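Home | Kitchen | Laundry | Workshop | Storage | Tip Archive

Print this page | E-mail this page

Folding Knitwear With Hand-Held Grippers: Tips for Comparing Fingers, Grip and Camera Angle

By Joni Huttunen
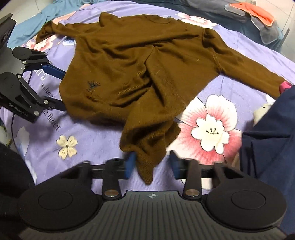
Knitwear is the hardest everyday laundry to handle with a pair of hand-held grippers, and for that reason it is what I reach for when I want to compare two sets. A towel forgives almost anything. A sweater stretches, sags and catches on itself, and a difference between two fingers that you would never notice on a dishcloth shows up on the first fold. Start with the hem. A corner pinched between the fingers and pulled toward you, the way the brown sweater's is, hangs in a point, and you can read a lot from that point: how much wool the fingers have taken, and which way the weight is going to swing when you lift. The tips below come from comparing three sets at home, the Claslow, the Grollix and the Trunton, on the same bed and mostly with the same clothes.

Set up on a bed first

A bed is a better place to start than a table. The mattress gives when you press down, so the fingertips can get under a layer of cloth without scraping. On a hard tabletop the tips skate along the surface and push the hem away. Once you can fold on a bed, move to the table and try again, and write down the two results separately. The Grollix was the easiest of the three on a mattress and the worst on a kitchen table.

Pull the sheet tight and tuck it in. A loose sheet gets picked up along with the garment, and you may not feel it until the whole bed starts to move. If this keeps happening, lay a thin blanket under the sheet. A patterned sheet is fine for your own eyes. If you plan to use the recordings for anything, do half of them on a plain one.

Picking up a hem

Come in low, with the fingers open just wider than the fold you want. Press down slightly, close, and then lift an inch before you pull. Pulling before lifting drags the rest of the garment toward you.

Take more than the edge. A ribbed hem held by its last row of stitches will slip out, and if it doesn't slip it will stretch. Get the whole band between the fingers if they are long enough. The Claslow fingers are, the Trunton fingers are not quite.

If you catch both the front and the back of the sweater, decide whether you wanted to. For folding in half you do. For straightening the front you don't, and the cure is to open the fingers, flatten the spot with the side of one finger, and come in again from a shallower angle.

Sleeves

Do the sleeves before the body. Pick up the cuff, not the middle of the sleeve, and carry it across in one slow movement. A sleeve picked up in the middle doubles over and you end up with a rope of wool across the shoulder. When a sleeve is already twisted, hold the shoulder seam with one gripper and draw the cuff out straight with the other. This is the best two-handed test I know. A pair that feels balanced one at a time can feel quite different when one hand has to stay still while the other moves.

Keep an eye on cables as you do this. A cable that drops across the sheet will snag a cuff sooner or later. I run mine up the forearm and hold it with a loose strip of hook-and-loop at the elbow -- not at the wrist, where it fights you every time you turn your hand.

Comparing fingers

Soft fingers hold wool well and leave it alone afterward. Hard ones hold it only if you squeeze, and then they leave a dent in the knit that takes a while to relax. Wipe soft fingers with a damp cloth after every few garments, because lint builds up on them and the grip falls off gradually enough that you blame yourself. I did this for most of December before I caught on.

Check the screws at the joints before each session. If one finger starts to lag behind the other, a loose screw is the first thing to look for. Snug is enough. An overtightened joint makes the trigger heavy, and a heavy trigger tires the hand long before the arm gets tired.

Where the camera looks

Tip the camera until you can see both fingertips and a hand's width of cloth beyond them. If you see only the fingers, the recording won't show what you were aiming for. If you see mostly bed, the pinch itself is too small to judge. The Pramanik clip-on mount holds its angle better than the one that came with my Trunton set, although it takes both hands to adjust.

Sleeves of your own get in the way too. Roll them up, or wear something close-fitting.

Keeping score

I do 12 folds per set with one garment and then change the garment. Past that I am only measuring how tired I am. For each fold I write down three things: whether the hem slipped, whether I had to let go and start over, and whether I would put the result in a drawer. Timing is less useful than it sounds. My fastest folds were with the Grollix, and 17 of its folds went back on the bed to be done again.

Put the set down between garments and shake out your hands. Swap which set goes first each time, or the second one will always look worse than it is.

What I kept

The Claslow, for knitwear and anything heavy. The Trunton is lighter and does shirts nicely, and I still use it for those. The Grollix went back in its box -- the fingers were good but the grip plate was too wide for my hand, and someone with larger hands might well rank the three the other way around.

Last updated 26/07/2024

Related tips:
Getting Lint Off Rubber and Silicone
Drying Wool Flat in a Small Room
Which Screwdrivers to Keep in the Kitchen Drawer
Folding Fitted Sheets With One Gripper
Storing Cables So They Come Out Straight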